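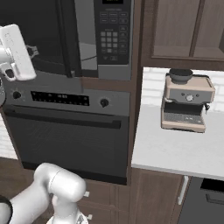
A microwave with an oven underneath. Two very different ways to get your tea hot!

How does a microwave cook food?

Ever heated up some beans and wondered where the heat comes from? No flames. No glowing bars. So what's going on?

Quick answer - waves. Microwaves are a kind of wave, a bit like light or radio waves. You can't see them. They bounce about inside the metal box and go into the food.

Food has water in it. Lots! Even bread. Water is made of teeny tiny bits called molecules, and the waves make them twist and jiggle. Jiggling means heat. Thats all heat is really, tiny bits moving about.

An ordinary oven is different. It heats the air first, then the hot air warms the outside of the food, then slowly the middle. So a big potato can take more than an hour in the oven but only 5 minutes or so in a microwave.

Why does the plate go round?

Because the waves don't land evenly. Some spots get loads, some get hardly any. Turning helps. So does stirring - and waiting a minute before you eat, so the heat can spread out.

Why no metal?

Metal bounces the waves away and can make sparks. No forks, no foil. Ask a grown-up which bowls are ok.

Try it (with a grown-up)

Put 3 squares of chocolate on a plate, well apart. Take the turning plate out first. Heat for 20 seconds. Did they all melt the same amount? Draw were the soft ones are.

Words by Aníbal Amaral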